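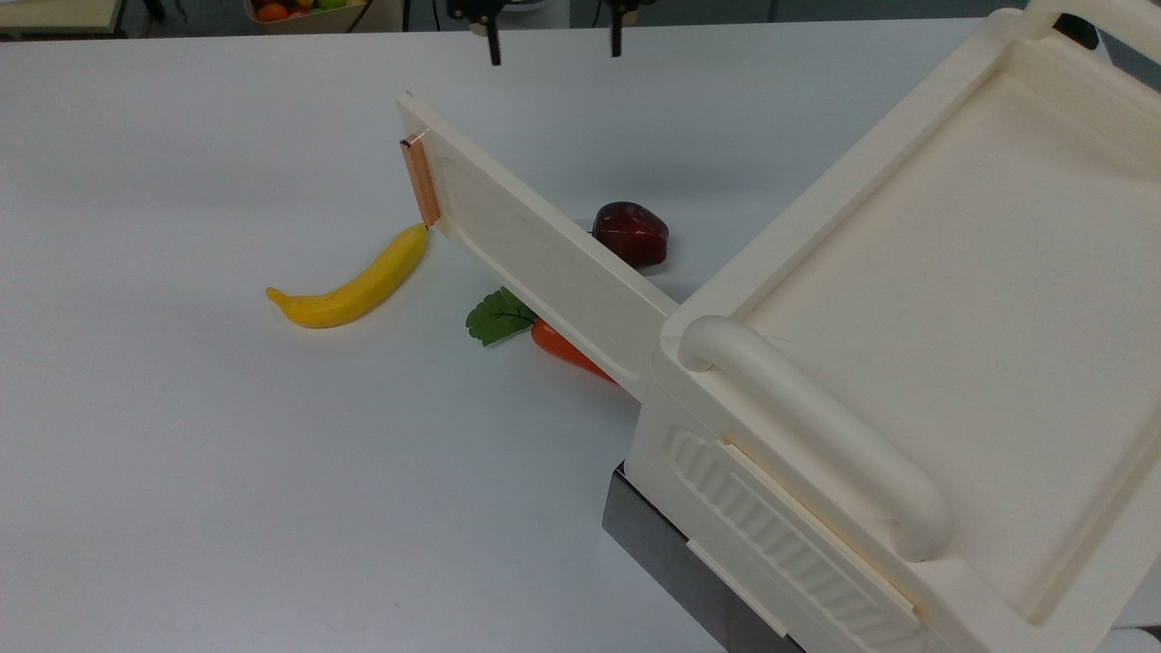

Cream molded plastic and artificial produce on a white tabletop.

Household Tips, No. 247
Cleaning pale plastic, fake fruit and white tables
By Grethe Juhl
October 17, 2026

Pale plastic shows everything. I've had a cream kitchen cart, two cream bathroom stools and a white table for years, and most of what follows comes from keeping those presentable. The part about artificial fruit and vegetables comes from my sister's shop in Darnstead, where a bowl of them has been on the counter since she opened, and where I do the cleaning when she's away.

What to have ready

Dish soap, the plain kind
Two microfiber cloths, one for washing and one for drying
A soft toothbrush
Wooden skewers or cotton swabs
Baking soda
A soft paintbrush, one inch wide
An old towel

Skip the scouring pads and the powdered cleanser with grit in it. They'll take a mark off, and they'll also leave a dull patch on glossy plastic that you can't polish back out.

Start dry

Dust first, water second. If you wet a dusty ribbed panel you get gray paste in the bottom of each ridge, and it takes longer to get out than the dust would have. Run the dry paintbrush along the ridges in the direction they go. On diagonal ribs, begin at the high end and let the dust fall to the low end, then wipe it up there.

A vacuum with the brush attachment works too, on low. Anything that plugs in should be unplugged before you do any of this.

Flat and recessed surfaces

A tray top with a raised rim collects crumbs where the floor of the tray meets the rim. A flat cloth slides right over that corner. Fold the cloth over the end of a butter knife (a blunt one) and run it around the inside edge, refolding to a clean bit as you go.

For the middle, use warm water with a few drops of dish soap. Wring the cloth until it no longer drips. Wipe in straight lines from back to front, rinse the cloth, wipe again with clear water, and dry. Soap left on a slightly glossy surface dries to a film, and people then buy a stronger cleaner to remove what is only soap.

Grooves and channels

Long grooves are best done with a skewer. Wrap one layer of damp cloth around the blunt end and push it along the groove in one pass. If you scrub back and forth you just move the dirt from one end to the other. Finish with a dry swab.

For anything sticky, lay a strip of damp paper towel in the groove and leave it for 10 minutes. Most food residue will have softened by then. If it hasn't, do it again before you reach for anything stronger.

Handles

Handles are the dirtiest part of nearly anything, and they don't look it until you clean one spot. Check the underside. Curved tube handles are dirtiest where the ends meet the body, and the toothbrush is the only tool I've found that gets in there. Soap, brush, wipe, dry.

If a handle feels tacky after it has been washed, wipe it with rubbing alcohol on a cloth, after trying it on a hidden spot. Some plastics cloud. Clear acrylic can crack, so keep alcohol off it altogether.

Trim strips

If a strip of trim stands a little away from the surface behind it, don't flood it. Water runs in behind and comes out brown a day later. Use a nearly dry cloth on the face and a dry paintbrush along the top edge. A strip that has come loose can be taken off, cleaned on the back, and put back with fresh double-sided tape. Clean the old adhesive off both sides first or the new tape won't hold for a week.

Marks that don't come off with soap

Pencil: a white eraser.
Ballpoint: rubbing alcohol on a swab, dabbed and not rubbed.
Scuffs from shoes or rubber feet: baking soda mixed with a little water to a paste, rubbed lightly with a fingertip, rinsed well.
Sticker glue: cooking oil left on for a few minutes, then dish soap to get rid of the oil.
Tomato stains: wash, then set the piece in a sunny window for an afternoon if it can be moved. This works better than it should.
Melamine sponge: last resort. It is a very fine abrasive and will flatten the shine.

Yellowing

Old cream plastic that was once white has usually yellowed all the way across, and cleaning won't change it. You'll see the real color on the bottom or behind a removable part. Peroxide treatments exist and I tried one on a stool. It came out in patches. The stool lives in the garage now. My view is that an even cream looks better than a blotchy white, and I'd leave it alone.

Keep pale plastic out of direct sun if you have the choice, apart from that one afternoon for tomato.

Metal bases

Dark metal with a matte finish wants less than you'd think. Dry cloth, then a barely damp one, then dry again right away. No oil and no furniture spray: both leave shiny streaks on a matte coating, and every fingerprint after that shows up. If there is a streak already, a little dish soap on a damp cloth takes it off.

Put felt or rubber pads under anything heavy that has metal edges. Lift it when you move it. White tabletops scratch in long gray lines, and the gray is often metal left behind on the surface, so try the baking soda paste before you decide the table is ruined.

White tabletops

Wipe daily with a damp cloth and dry it. Once a week use soap, and go around the edge as well as the top. Stand at one end and look along the table toward the window, and you'll find what you missed.

Coffee rings come off most white surfaces with baking soda paste left on for a few minutes. Turmeric might not come off at all. Get to it fast. Newspaper ink and the print on some grocery bags will transfer if the table is damp, so don't unpack onto a table you've just wiped.

Bleach is not needed for any of this. I've seen it turn a white table yellow at the seam.

Artificial fruit and vegetables

There are more kinds than people think and they can't all be washed the same way. Turn each piece over and check what it's made of before it goes near water.

Hollow or solid plastic: Lukewarm water and dish soap, soft cloth, rinse, dry on the towel. Hollow pieces may have a small hole or a seam. Keep that side up and don't hold it under the tap. If water gets in, stand the piece hole side down on the towel overnight.

Foam with a painted skin: Damp cloth only. Don't soak and don't press. A dent in foam stays. My sister has a pear with a thumbprint in it, and the thumb was mine.

Wax: Cool water, a very soft cloth. Keep it away from the radiator and out of the car in summer.

Anything with fabric leaves or paper stems: Dust with the dry paintbrush. A hair dryer on the cool setting does a whole bowl at once, outdoors.

Test the color on one spot first, particularly reds. Painted reds bleed more than anything else in the bowl, and they'll mark a white table if you set them down wet. Dry everything fully on the towel before it goes back.

Children's play food needs more regular washing than display pieces. Six or so at a time in a mesh bag, swished in a sink of warm soapy water, is quick. I don't put it in the dishwasher.

Storing artificial produce

A shallow box with a lid, one layer, tissue between pieces. Don't wrap them in printed paper or put dark colors against light ones; soft plastics can trade color over a hot summer. Keep heavy pieces like melons separate from foam. Write on the lid what's inside, as it saves somebody opening it and hunting for actual lemons.

Questions from readers

A reader in Ukness wanted to know if car wax is all right on plastic trays. It will shine them, but I wouldn't use it on anything that holds food, and it makes stools and step surfaces slippery.

Another asked how to get the smell out of a secondhand plastic bin. Wash it, dry it, leave it open outdoors in the shade for a few days with an open dish of baking soda inside. Repeat if needed.

And several wrote about sandpaper for deep scratches. A 200 grit sheet is far too coarse for a glossy finish. Leave the scratch.

Next time: sink strainers, and what to do about the gray ring under the dish rack.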